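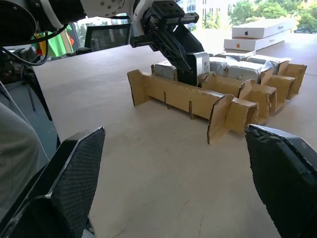

Cardboard divider rack on a tabletop

Section 8 Setting up the seat track inspection module

The seat track module of Jorno Maintenance Log records the condition of pilot and co-pilot seat tracks, locking pins and stops between scheduled checks. Set it up once for each aircraft before the first inspection is entered. You need supervisor rights and the current parts list for the aircraft.

CAUTION: Jorno does not replace the approved maintenance manual. Where a limit in the module differs from the approved manual, the approved manual applies.

8.1 Creating the aircraft record

1. Open Fleet and select Add aircraft.
2. Enter the registration, serial number and total airframe hours.
3. Choose the seat type. If the seat is not listed, select Other and type the part number as it appears on the data plate.
4. Select Save. The record status changes to Draft.

Note: The registration cannot be edited after the first inspection has been signed. To change it, close the record and open a new one.

8.2 Defining the tracks

1. Open the draft record and select Seats, then Tracks.
2. Enter the number of locking holes for each track. The inboard and outboard tracks are entered separately.
3. Number the holes from the forward end. Do not count the hole used by the forward stop.
4. Enter the wear limit for the locking holes and for the seat rollers.
5. Attach the track drawing. Files larger than 20 MB are rejected.

Tracks supplied under the Tapia modification have a second aft stop. Tick Secondary stop fitted, or the stop check will not appear on the work card.

8.3 Setting the inspection interval

1. Select Intervals.
2. Enter the interval in flight hours, calendar months or both. With both entered, the one reached first applies.
3. Enter the warning margin. The default is 29 hours.
4. Select Apply.

CAUTION: Changing an interval does not reopen inspections already signed. Check the due list by hand after any change.

8.4 Connecting the Asiver gauge

The Asiver gauge sends readings straight to the work card. Readings may also be typed in.

1. Charge the gauge fully and switch it on.
2. In Jorno, select Devices, then Pair.
3. Enter the code shown on the gauge.
4. Take a reading on the reference block and compare it with the value stamped on the block. If the two differ, return the gauge for calibration.

Note: If error 510 is displayed, the gauge software is out of date. Update it with the Undico service tool and pair again.

8.5 Activating the record

1. Select Review and correct any field marked in red.
2. Select Activate and enter your password.
3. Print the first work card – it must be kept with the aircraft documents until the first inspection has been signed.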